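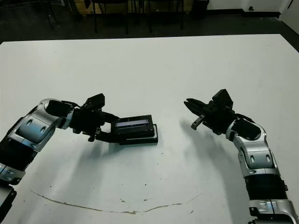
*One flat black case on top of another.*

Korell put out a press release this morning (September 26, 2024) saying Premo owners who pay for Nornine, the predictive maintenance subscription, make 40 percent fewer unplanned trips to the shop. I've read it three times. Thread.

---

First, what you get. Nornine costs $10 a month after the free trial. It watches the battery, brakes, coolant and a few other things, then tells you to book service before something breaks. The claim is that it saves you money. The release doesn't say how much.

---

The 40 percent comes from a survey of 779 owners. A survey! The car reports its own faults to Korell all day long. They have the logs. Why are we asking people to remember how often they went to the dealer?

---

And who are the 779? According to the footnote, "active subscribers and former subscribers." So there's no group that never had it. You're comparing people who kept paying with people who quit. Maybe the ones who quit did so right after a breakdown the app missed. That would give you a lovely 40 percent.

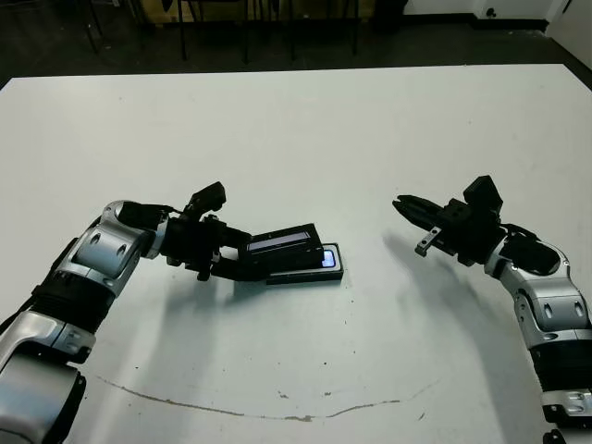
*Black smartphone, small bright rectangle on the screen.*

Second thing. "Unplanned" is carrying a lot of weight in that sentence. If Nornine tells me to bring the car in on Thursday morning and I do, that's a planned visit. Same car, same drive, same bad coffee, same afternoon lost. It just moved to another column.

---

I went looking for total visits, planned plus unplanned. Not in the release. Not in the longer PDF either. I emailed to ask.

---

Got a reply, to be fair, and fast. Ülle Žukauskas in the Korell service office wrote: "We're focused on the visits customers find most disruptive." Okay. I asked again for the total. Haven't heard back on that one.

---

Somebody in the replies says I'm being harsh and that an early warning is worth $10. Could be! A coolant leak caught early is a cheap repair, and one caught late is an engine. I don't doubt the sensors. I doubt the number on the poster.

---

Also worth knowing: the low-voltage battery alert and the brake wear alert both show up on the dash anyway, subscription or no subscription. It's in the owner's manual under warning lights. I'd like to see what's left of the 40 once you take those out.
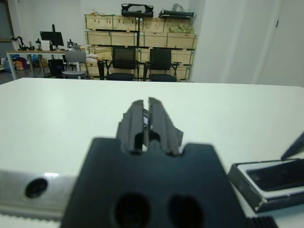

*A dark gray tray with a raised rim sits off to the right.*

Now the dealers. Lloyd, which sells most of the Premos in my part of the state, is already quoting the figure on its website. Except there it says "40% fewer repairs." That isn't what the release says. Fewer unplanned visits and fewer repairs are different claims, and only one of them was even surveyed.

---

I called the Lloyd store nearest me and asked where "repairs" came from. Was told it's from Korell. Read them the sentence from Korell. Was told somebody would look into it. The page was the same when I checked after lunch.

---

Eleri Vaughan has a 2022 Premo and let me go through her service history, which she keeps in a binder like a sensible person. In her paid period Nornine sent her in 2 times. One was a real problem, a weak coolant pump, replaced under warranty. The other was a "brake system check" that found nothing and cost her an inspection fee.

---

One owner proves nothing, before anyone says so. But look at how those get scored. The pump: planned visit. The brake check that found nothing: planned visit. Unplanned visits: zero. In the survey she'd be a success story. She canceled.

---

She also pointed out something I'd missed. The inspection fee isn't covered by the subscription or by the warranty if no fault is found. It's in the terms, section on "advisory service." Go read yours before you tap Book Now.

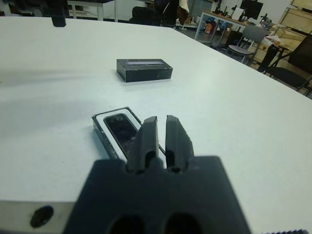
*Black gripper fingers, slightly apart, over a white tabletop.*

What would change my mind:

- total shop visits per car, all kinds
- same model year, with and without the subscription
- from the logs, not from memory
- what owners paid, inspection fees included

Korell has all of this. It could fit on one page.

---

For anyone asking if they should cancel: I don't know your car. If you're in the free trial, keep it running and write down every alert and what the shop found. If you're paying, do the same and compare it with what your dash told you for free.

---

Korell says a fuller report is coming in October. I've asked for the survey questions along with it. If I get them I'll add them to this thread.

---

Small correction to the post about the dash lights: a reader says the brake wear light isn't on the base trim. I checked the manual and they're right. The low-voltage battery one is on every trim.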